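Plorkance publishes results on robot handling of soft packaging

Mamarberg, Tuesday, June 26, 2018

Robotics firm Plorkance has published the results of a study into how a two-fingered gripper can pick up thin plastic packets, which are among the hardest everyday goods for a robot to hold. The work was carried out at the company's Mamarberg laboratory with software partner Tse.

The method, called Prarero, uses a small camera close to the gripper. The robot looks for a fold or corner in the film, closes on it gently and checks the view again before it lifts. If the packet has shifted, it opens its fingers and tries another spot.

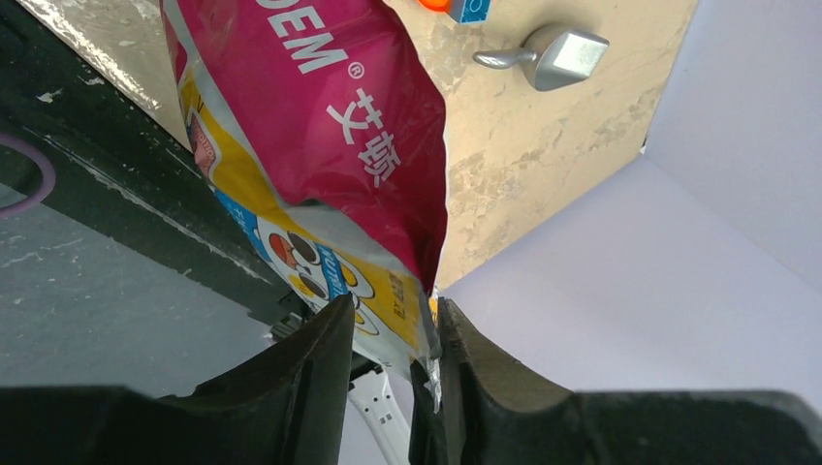
Crumpled film changes shape each time it is touched, and its printing bends with it. Earlier systems often lost track of a packet once its label was creased. Prarero ignores the label and works from the edges and folds nearest the fingers.

The team tested the method on 127 packets of 17 types. It needed no more than three attempts on any packet, and no packet type had to be taught to the system beforehand. Testing began in February.

"We wanted a robot that could cope with a bag it had never seen," said Gilmar Furtado, head of research at Plorkance. "Snack bags were a good place to start. They are light and shiny, and they seldom look the same from one pick to the next."

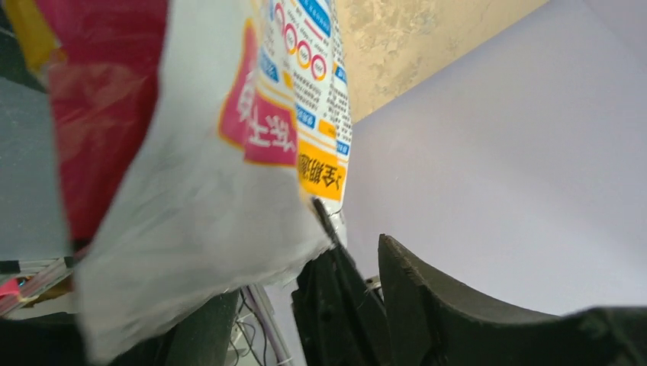 A printed plastic package held near its lower corner by the gripper.

Kátia Paiva, who led the software work at Tse, said clear film was still a weak point. "Where there is little printing, the camera has less to go on and the robot is slower to choose a grip," she said.

The two companies will now study packets lying in piles. The full report is available from the Plorkance press office on request.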